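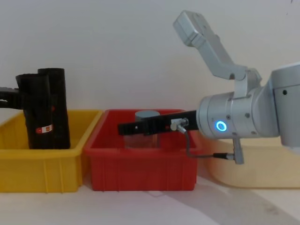
Figure 1. Yellow bin and red bin side by side on the white table, with a lidded clear container in the red one.

3. Sorting by color

Our brief for the storage module was to find out whether people put things back where they belong if the bin is bright enough. Timo Grube was sure they would. I had shared a kitchen with Timo for 2 semesters and was less sure.

We kept the setup plain. Yellow was for things still in use, red was for things waiting to be refilled or thrown out. Neither bin had a written label, which was the whole point of the exercise and also the source of most of our trouble. The bins are open-topped plastic with ribbed walls and a thick rim, so they are easy to grab and you can see what is in them if you stand close enough.

Over the trial in March we logged 384 items going in. Of those, 72 ended up in the wrong bin. Aksel Ásgeirsdóttir pointed out that 28 of the 72 were clear containers with lids, like the one in Figure 1, and we spent a whole afternoon arguing about what that meant. My view is that a clear container takes on the color of whatever is behind it. Put it in the red bin and it looks red, so it looks as if it lives there. Timo's view is that people are lazy. The two theories are compatible.

Height mattered more than we planned for. A container whose lid stands above the rim gets noticed and moved. Anything lower than the rim is forgotten until somebody wants it, at which point it is declared stolen.

3.1 Changes after the first round

We pushed the bins together so that they touched, because the gap between them had become an unofficial third category. We also swapped the brown Pedden crates from the pilot for the colored ones. The Pedden crates were sturdier – they also hid everything, including a sandwich.

Aksel wanted a third bin in blue for "not sure". I voted against it on the grounds that everything we own would go there. It has been moved to Section 5, Further Work, where it can stay.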